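Workplace Organization and Material Flow
Unit 6 handout: Shelves, trays and small parts at the workstation
Instructor: Natália Morais
Lab sessions: Hortensia Sánchez, Friday

Read before the lab. Bring a pencil and the blank layout sheet from Unit 5.

6.1 What this unit covers

Unit 5 dealt with storage in the stockroom, where parts sit in bulk and the main concern is finding them. This unit moves to the point of use, meaning the shelf or bench where a person picks up parts and does something with them. The quantities are smaller and the parts are handled one at a time.

We will work with one type of task throughout: sorting or kitting small parts from a shelf into trays. Kitting means putting together the set of parts needed for one job. Sorting means separating mixed parts by type. The motions are nearly the same, and the shelf can be laid out the same way for both.

6.2 Terms

Source area: where the parts are before they are picked.
Target: where the parts go. In this unit, a tray.
Pick face: the side of the shelf the worker reaches in from.
Clearance: the open height between one shelf board and whatever is above it.
Reach depth: the distance from the pick face to the farthest part.
Loose presentation: parts lie on a surface with no divider or fixture.
Fixed presentation: parts sit in slots, nests or pegs.
Changeover: clearing one set of parts and setting out the next.

Students mix up clearance and reach depth every term. Clearance is vertical. Reach depth goes from front to back.

6.3 Two-tier shelves

A two-tier shelf gives two working surfaces over one patch of floor. The usual choice is to put the source area on one level and the targets on the other. Either can go on top.

Targets on top, parts below. The trays are easy to see and easy to lift off when full. The worker reaches under the upper board for every part, so clearance matters. Parts at the back of the lower board are in shadow unless a light is mounted under the upper one.

Parts on top, targets below. Parts are well lit and easy to tell apart. Full trays have to be drawn out from under the upper board, and a tall tray may catch on the way.

The first arrangement is more common for short runs with few parts. The second is used when parts look alike and need to be checked by eye before picking.

A third option is to put both on the same level and leave the other level for empties. It takes more width and is left for Unit 8.

6.4 Clearance and reach

Measure clearance from the top of the lower board to the underside of the upper one. Then subtract the height of the tallest part. What is left has to fit a hand holding a part. If the knuckles touch the upper board on the way out, the clearance is too small.

The Dekby bench units in the lab are 800 mm wide. Their shelf boards can be moved up or down in steps. Move both ends to the same step and check with a level before loading anything. A slight slope is enough to let round parts roll if they end up on edge.

For reach depth, start with the parts used most often at the front. Parts used once per kit can go farther back. Do not stack parts in front of others on a board with low clearance.

6.5 Trays

A tray for this kind of work should be shallow enough that the contents can be seen from the side and deep enough that parts do not slide out when it is carried. Raised walls all around are standard.

Color matters more than students expect. A dark part in a dark tray is hard to see, and a quick glance will miss it. If only dark trays are available, check the tray by count at the end of each kit. Board finish matters too. A glossy board is easy to wipe down but throws back light, and a pale metal part can be lost in the glare. Matte mats fix this. The lab has Vustow mats cut to the width of the boards.

Place trays so that each one has its own approach path. If the worker must reach over the first tray to fill the second, parts will sometimes land in the wrong one. Leave a gap wide enough for a hand between the two.

6.6 Part shape and loose presentation

Blocks and discs behave differently on a flat board.

Blocks stay where they are put. They can be picked from two opposite sides and will sit square in a tray if placed square. A block close to a neighbor may need to be nudged free before it can be gripped.

Discs lie flat and are picked by the rim. A thin disc on a smooth board is slow to pick up with gloves on. Discs also tend to get pushed into one another and bunch up. When two discs differ only in size, keep them apart on the board.

Loose presentation is acceptable when there are few parts, the parts are easy to tell apart and the changeover is frequent. Otherwise use fixed presentation. The Vondráček case in the reader describes a small shop that went from loose to fixed in stages. Read the section on nests and skip the cost tables.

6.7 Worked layout

Figure 6.1 at the end of this handout shows a shelf set out with targets on top and parts below, loose presentation. The part list is:

Square blocks: 5
Round metal pucks: 9
Trays: 2

The blocks are grouped apart from the pucks, which are to the right of them. Within each group the parts are scattered and face no particular way. Two of the pucks are small and at the very back, toward the right corner, partly in shadow. One block is also partly shadowed by the upper board. Both trays are black, so the advice in 6.5 about dark parts applies to the blocks.

On your layout sheet, draw this shelf from above, one level at a time. Mark the pick face. Then draw a second version with the same parts in which none of the small pucks is in the back corner. You may move the trays.

6.8 Lab preparation

Work in groups of 4. Each group needs one shelf unit, two trays, a tape measure and the parts box marked Flastidik. Check the contents against the list inside the lid before you start and again when you finish.

Write down clearance and reach depth for your shelf before placing any parts. Groups that skip this step will be asked to unload and start over.

Hand in both layout sheets to Hortensia Sánchez at the end of the session. Late sheets go in the tray outside the lab door.

Reading for Unit 7: labels and part locations, first half only.

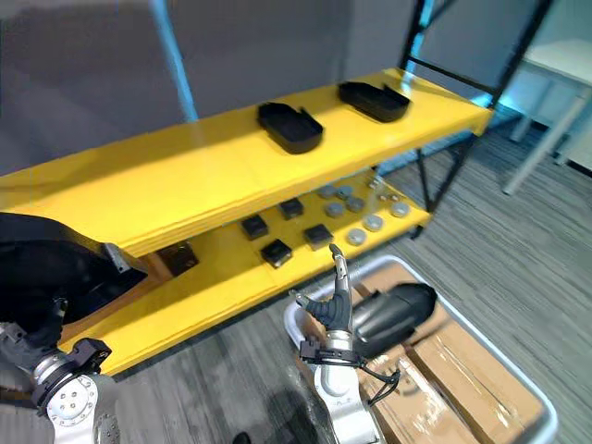
Figure 6.1. Two-tier shelf with trays on the upper board, blocks and pucks on the lower board.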